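wk 4 – wood and moisture, cont.

Timber moves **across** the grain, hardly at all along it. Always ask which way the rings run before you glue anything.

- quarter sawn: straight lines, moves less
- flat sawn: arches, cups as it dries
- Candale shed boards: 27 left out of 39, rest split at the ends
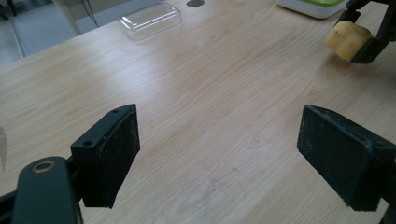

Ximena Chávez asked whether oil stops the movement. It slows it – doesnt stop it. Same for varnish.

Fixing a top to a frame: slotted holes, screws not too tight. Leave a gap at the wall, esp. if fitting in August. Read the Cuautle handout, some 70 pages, skip the tables.
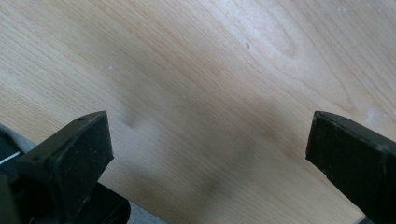 *Fig. 2. Wood grain, wavy lines and arcs.*

Next wk: glues. Bring offcuts adn a pencil.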